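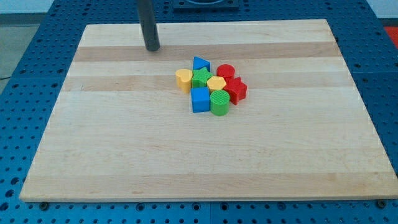
Shape blocks on a striped wooden board, ready for sorting.

How to set up a shape and colour sorting activity on a wooden board

By Temitope Ekwueme
Posted 8 February 2024 in Play at home
Skip to: What you need | Preparing the board | First session | Harder versions | Cleaning | Storage

Most shape sorters get used in one way. The child posts the blocks through the holes, tips them out and posts them again, and after a few months the whole thing goes to the bottom of the toy box. The blocks themselves are still useful at that point. Taken away from their box and put on a flat board, they will do for sorting, matching, pattern making, simple memory games and early talk about corners and sides.

This page sets out how I run the activity, from wiping down the board to putting the blocks away. It suits children from the age of 2 with an adult sitting beside them. The harder versions further down will keep a child busy until they start school.

What you need

A set of plastic shape blocks. You want a mix where the same shape turns up in more than one colour, or the same colour turns up in more than one shape. A red star and a green star are a good start, as are a yellow heart and a yellow hexagon. If every block in your set is a different shape and a different colour there is nothing to sort by, and you will have to add pieces from another set.

A flat wooden board. A chopping board that is no longer used for food is fine. A pale one is best, as the colours show up clearly against it. Light scuffs do no harm, but run your hand over the whole surface and along the edges for splinters.

A table or a patch of floor at the child's height.

A damp cloth and a dry one.

A small bag or tin for the blocks.

For the harder versions you also need plain paper, a pencil and a tea towel.

Choosing blocks

Blocks with straight sides stand up without rocking and can be drawn around. Blocks with some texture on top are easier for small hands to grip and they give you something to talk about. Avoid anything small enough to go fully into a child's mouth. If you are buying second-hand, check each piece for cracks, and press on the top and the base to see that neither has come away.

I started with the Javier set, which was handed down to us without its box. The lack of a box made no difference. For the first few weeks I only put out part of it and kept the rest in a cupboard.

Preparing the board

1. Wipe the board with a cloth wrung out in warm water with a drop of washing-up liquid. Wipe again with clean water and dry it straight away.

2. Put the board down so that the long side faces the child. If it slides, lay a damp dishcloth under it and press down.

3. Look at the board before you put anything on it. Many wooden boards are made up of strips in different shades, and a darker strip makes a ready-made line. You can use it later as a road, a shelf or a place for finished pieces. If your board is all one colour, lay a length of ribbon across it.

4. Put the blocks in the middle in one close group, with different colours next to each other. A tight group gives the child something to take apart, which is where most of them want to begin. Blocks spread out in a row look finished already.

5. Leave clear board on all sides of the group. This is where the sorted pieces will go.

The first session

Sit next to the child, on the same side of the board. Let them handle the blocks before you say anything about sorting. Some will build a tower and some will pick out one block and hold on to it for the whole session. Allow it.

When they have had a few minutes, move the blocks back to the middle and follow these steps.

1. Pick up one block and name its colour only. "This is red." Put it at one side of the board.

2. Ask for another of the same colour. If the child points to the wrong one, name that colour in the same tone and put it somewhere else on the board as the start of its own group.

3. Carry on until all the blocks of the first colour are together. Stop there if the child is losing interest.

4. If they are still with you, do the next colour.

5. At the end, push everything back into the middle together. Most children enjoy this part and will ask for it again.

Colour is easier than shape for nearly all children, so do colour on its own for several sessions. Shape can wait until they are sorting by colour without help.

Sorting by shape

Start with two shapes that look very different, such as a star and a cylinder. Put the rest of the blocks away. Let the child run a finger around the edge of each. The star is pointy all the way round and the cylinder has no points at all.

Use short words and keep to the same ones. I say "round" for the cylinder with a young child and bring in "cylinder" later. With a triangular block I say "triangle" first and leave "prism" until they are at school. "Hexagon" is a word that children like saying, so I use it from the start.

Once two shapes are easy, add a third. Hearts are a good third shape. Hexagons are harder and are often put with the round pieces, especially if the child is going by the general outline. When this happens, stand both pieces on their sides and give each a gentle push. The cylinder rolls along the board and the hexagon stops on a flat side.

What to do when colour and shape clash

Sooner or later a child who has learned both ways of sorting will get stuck. You ask for the stars together, they put down a green star, and then they pick up every green block they can find. This is normal at three and often at four.

Say the rule again at the start of each round and stick to it for the whole round. "This time we are looking for stars. They can be any colour." Then clear the board fully before you change the rule. Changing the rule halfway through is a game for older children and is covered in the next section.

Harder versions

Drawing round the blocks. Lay a sheet of paper on the board and draw around each block in pencil. Take the blocks off, mix them up and ask the child to put each one back on its outline. To make it harder, turn the paper around once the blocks are off.

What is missing? Set out a few blocks and let the child look at them. Cover them with the tea towel, slide one out underneath and take the towel away. Start with three blocks. Swap roles after each turn.

The road game. Use a darker strip of the board or your ribbon as a road. Place blocks along it in a pattern, such as star, heart, star, heart, and ask what comes next. Keep the colours the same to begin with if your set allows it. If it doesn't, tell the child that colours are not part of the rule.

Change the rule. Begin sorting by colour, and on the word "change" switch to shape, leaving the blocks where they are. The child has to work out which blocks now need to move. This one is for children of four and over.

Eyes closed. The child shuts their eyes and you put a block in their hand. They say what shape it is by feel. Stars are the easiest. Telling a triangle from a hexagon takes more time.

How long to spend on it

Keep it short. Ten minutes is plenty for a two-year-old, and 12 is a good upper limit for most three-year-olds. Put the board away while the child still wants more. If they walk off after two minutes, put it away without comment and bring it out another day.

I get the board out three or four times a week in winter and much less from April, when we are in the garden.

Cleaning the blocks and the board

Plastic blocks can be washed in a bowl of warm soapy water. Use an old toothbrush on any textured surfaces, where dried food and playdough tend to lodge. Rinse and leave them to dry on a towel, turning them over once. Don't put them in the dishwasher unless the maker says you can.

Never soak the board. A board made of joined strips can split or warp if it is left in water. Wipe it, dry it and stand it on its long edge so that air gets to both faces. If the surface starts to feel rough, rub it lightly with fine sandpaper in the direction of the grain, wipe off the dust and let it dry before the next session.

Storing the set

Keep the blocks and the board together but away from the general toy box. A drawstring bag hung on a hook works well. I write the number of blocks on a label inside the bag and check it when we tidy up, so a lost piece is noticed the same day.

Children can do the tidying themselves. Call out one shape or colour at a time and have them drop it into the bag. It counts as another round of sorting and it gets the table clear for tea.

Related pages
Threading and lacing for small hands
Water play in a washing-up bowl
Making playdough that keeps
What to do with half a jigsaw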